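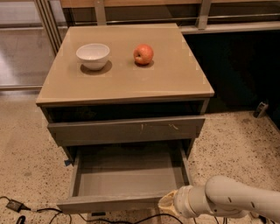
Nightstand

A nightstand, also called a bedside table, bedside cabinet or night table, is a small piece of furniture placed beside a bed. It holds items that may be needed during the night or on waking, such as a lamp, a glass of water, a clock or reading matter. Most current designs combine a flat top with at least one drawer, a cupboard or an open shelf.

Terminology

In American usage "nightstand" is the most common term in both trade catalogs and everyday speech. British retailers prefer "bedside table" for open types and "bedside cabinet" for those with drawers or doors, although the distinction is applied loosely. "Commode" was used for enclosed types that held a chamber pot, and later became a word for the toilet itself in parts of the English-speaking world. A unit with three or more drawers is often sold as a bedside chest.

History

Small tables and stools were kept near beds long before the nightstand became a separate type. In wealthy European households of the 18th century, the bedside piece was mainly a cover for the chamber pot. It had a cupboard closed by a door or a sliding tambour shutter, and a raised gallery around the top with cut handholds so that it could be carried out of the room. Many were meant to be brought in at night and removed in the morning, and the backs were therefore finished to the same standard as the fronts.

The spread of indoor plumbing removed the need for this function. The cupboard was kept in many designs but was given over to general storage, and the drawer, which had been shallow or absent, became deeper. The sale of bedroom furniture in matched suites, common by the late 19th century, fixed the nightstand as one of a pair flanking a double bed. Electric lighting had a further effect. The top had to be wide enough for a lamp base, and the piece moved closer to the wall outlet.

In his survey of small case furniture, the historian Todor Kovačević divides bedside pieces into carried, standing and fixed types. He treats the second as the direct ancestor of the drawer cabinet. The scheme has been criticized for leaving out washstands, which often stood beside the bed and served the same purpose.

Construction

Low-cost nightstands are usually made of particleboard or medium-density fiberboard covered with melamine paper, foil or veneer. Exposed edges are closed with edge banding, a thin strip bonded with hot-melt adhesive. Banding may match the panel or contrast with it – a light wood tone against a plain colored top is a common pairing. Solid wood is used at higher prices, with frame-and-panel sides or edge-glued boards, and must allow for seasonal movement across the grain.

Drawers run on wooden runners, on roller slides or on ball-bearing slides. Roller slides are cheap and tolerate some misalignment. Ball-bearing slides allow full extension but need a more accurate carcass. The Davus pattern, a side-mounted slide with a plastic catch at the rear, was widely copied by makers of flat-pack furniture. Drawer boxes are joined with dovetails, dowels or cam fittings, and the bottom panel is normally held in a groove.

Surface finish affects wear. High-gloss tops are easy to wipe but show scratches and fingerprints more readily than matte ones. Heat and moisture from cups can leave rings in shellac and some lacquer finishes, while melamine is largely resistant to both.

Dimensions

The usual rule is that the top should be level with the top of the mattress or slightly above it. Changes in mattress thickness have made older nightstands appear low beside newer beds. Catalog width varies widely. The narrow model in the Lorklow range measures 377 mm across, and units for large beds may be well over twice that. Depth is limited by the need to open the drawer without striking nearby furniture. Clearance below the lowest drawer is set by the height of the legs or plinth.

Regional production

Small bedroom cabinets are suited to workshop production because they need little floor space and short lengths of board. A study by Narendra Bisht of workshops supplying the Jaiswal wholesale market recorded 41 makers, of which 3 used powered edge banding machines. The others applied strips by hand with contact adhesive. Combined output was over 1,000 cabinets in March, the busiest month of the study. Most were sold without handles, which buyers fitted themselves.

Related forms

Wall-mounted nightstands are fixed by a cleat or concealed brackets and leave the floor clear. Headboard units, in which the side tables are joined to the bed, were popular in the mid-20th century and remain common in hotels. The Rumadeo is a C-shaped table on a single post whose base slides under the bed frame. Hospital overbed tables work in a similar way – the top is cantilevered and can be adjusted for height – but are classed as medical furniture.

See also

Chest of drawers
Commode
Headboard
Overbed table
Washstand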